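Resources > Talks and Slides > Laying Out a Community Seed Swap

Print this page | E-mail this page
Shares: 26 | Comments: 7

Speaker notes - Laying out a seed swap
Trultside Garden Network, 1/25/24

Slide 1. Title
Wait for people at the back to sit down. Say who we are: the Trultside group, in our fourth season of swaps. The talk is on layout. I will not cover germination testing, but there is a handout on it by the door.

Slide 2. What went wrong at the first swap
We put everything on one long run of tables in the order it came in. Tomatoes were in five places. People stopped where they had room to stop, which was the end near the coffee, and the far end hardly got looked at. We had roughly 3000 packets left when we closed, and a lot of them were good beans.

Pause here. Ask who has run a swap before. Take two answers at most.

Slide 3. Sort before the doors open
Donations close 90 minutes before opening. Sort by how the plant is used first, then by family. Beginners look for "salad" before they look for a family name. Keep flowers apart from vegetables. Herbs can go with either, but pick one and put it on the sign.

Anything without a variety name goes in the mystery box. Anything without a year goes there too.

Slide 4. Mark the table
Cover the table in brown paper and tape it off into rectangles. One crop to a rectangle. Write the crop name on the paper in thick marker, on the side people walk along. Blue tape shows up well on brown and you can read the grid from across a room.

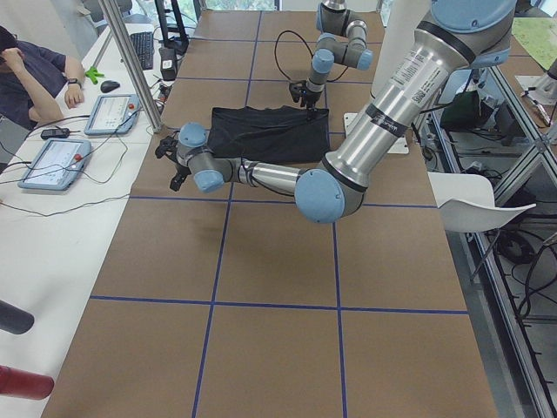 Brown paper with dark blue tape running both ways.

Make the rectangles large. Our first ones at Seltier were the size of a postcard and the packets slid into each other by mid-morning. If a crop needs more room, give it two rectangles side by side and leave the tape where it is.

Slide 5. Which crops get the most room
Tomatoes, beans, squash, lettuce. Peppers if you are somewhere warm. Put these at opposite ends of the hall so the crowd splits. At Seltier we had tomatoes and beans next to each other and the line went out to the parking lot.

If short on time, skip to slide 7.

Slide 6. Sizing the grid
Start from the number of crops on your list, then add a few blank cells for things you did not expect. Run the long strips first, full length, then the cross strips. Press the tape down at the crossings.
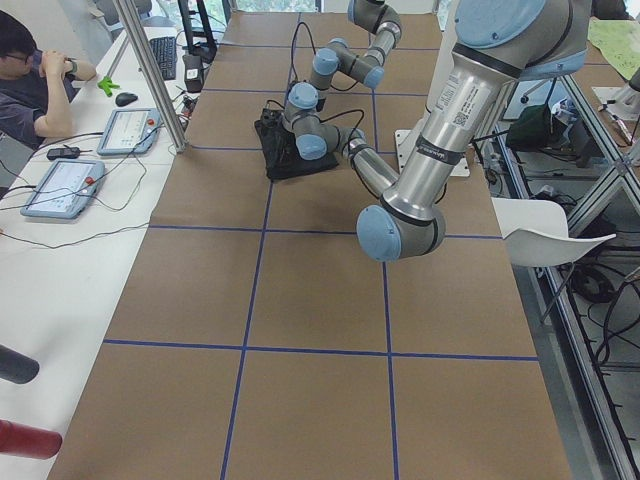
Grid of roughly square cells on kraft paper.

Leave one row blank at the back of each table if it stands against a wall. People cannot reach that far without leaning on the packets in front. We use the row for spare envelopes and pencils.

Slide 7. People and flow
One-way traffic, entrance to exit. Two helpers per table, one to refill and one to answer questions. Set a limit of 7 packets each for the first hour, then lift it. The limit goes on a sign at the door and again on the first table - most people miss the first sign.

Strollers and wheelchairs need the wide aisle. Measure it with the chairs out.

Slide 8. After closing
Leftovers go into shoe boxes, labeled by rectangle. Store them somewhere cool and dry. The paper can be rolled up and used again if nothing was spilled on it, and then the writing is already done. We got two swaps out of the last roll.

Slide 9. Dates and questions
The next swap is in April at the Seltier hall. The sign-up sheet is on the side table. Questions usually come up on hybrid seed (we take it, marked as hybrid) and on store packets past their date (we take those too, with the year showing).

Leave this slide up during questions.

7 comments | Share this talk | Print | E-mail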